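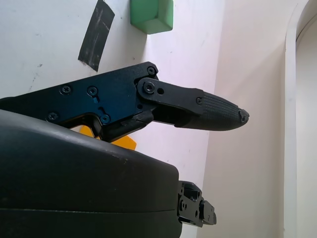 Melamine sponges are abrasives and should be tried last on any white top, one commenter wrote under the original post, and most of the replies agree on that point.

Gray marks on a white tabletop that soap does not remove
Viewed 1,136 times

I have a white worktable in the spare room, an Urnell top on two trestles. The surface is smooth with a slight satin finish. Over the last 8 weeks it has picked up gray and black lines where things get slid across it. Some are short arcs, some run nearly the full depth of the table. I can't feel most of them with a fingernail.

Tried so far: dish soap and warm water, glass cleaner, a pencil eraser. The eraser lightened two of the marks. Glass cleaner did nothing. I don't know if the top is laminate or painted board, and the sticker underneath only gives a part number. I would like to get the lines off without ending up with a shiny patch in the middle of the table. Is this a stain or is the surface worn through?

Answer 1 (accepted), score 7

If a fingernail passes over the line without catching, the mark is probably material left on the surface by whatever was dragged. Aluminum does this, as do black rubber feet and some plastics. The eraser result points the same way.

First find out what the top is. Put a drop of denatured alcohol on a cotton swab and rub it on the underside of the front lip for ten seconds, assuming the lip has the same finish as the top. Color on the swab means paint. In that case stay away from solvents and use only the baking soda step.

For laminate or melamine:

Wash with dish soap, rinse, dry. Grit left on the surface will scratch it in the next step.
Alcohol on a white cotton cloth, wiping along the mark. Turn the cloth often. This handles rubber and most plastic transfer.
If a gray line remains, it is likely metal. Make a paste of baking soda and water, apply with a damp cloth, light pressure, 20 seconds. Rinse and look at it from a low angle with a lamp behind it.
Oxalic acid cleaner (Sönmez sells one as a cream) for metal marks that survive the paste. Gloves, test spot, rinse twice. Keep it off metal edge trim.

Stop if the sheen changes. Sheen does not come back on laminate.

Answer 2, score 2

I had the same thing on a Brindolley desk and just sanded it with 200 grit and put clear coat over it. Looks fine from the door.

Comment on answer 2: Please don't do this on laminate. The decorative layer is very thin and 200 will go through it at the edges before the marks are gone.

Comment on answer 2: Mine was painted, should have said.

Answer 3, score 4

Agree with the first answer on cleaning. To keep the marks from returning, cover the section you work on. I use a Zellgate desk mat, the plain one without a fabric face, held with two strips of removable tape at the back edge. Lift it on Tuesday or whichever day you clean and wipe under it, as trapped grit scratches just as well as a dragged box. Felt pads under anything heavy that stays on the table. Check the pads now and then, they collect sand.

Comment from the asker: Swab stayed white, so treating it as laminate. Alcohol took off the black lines. Two gray ones left, will try the paste on the weekend.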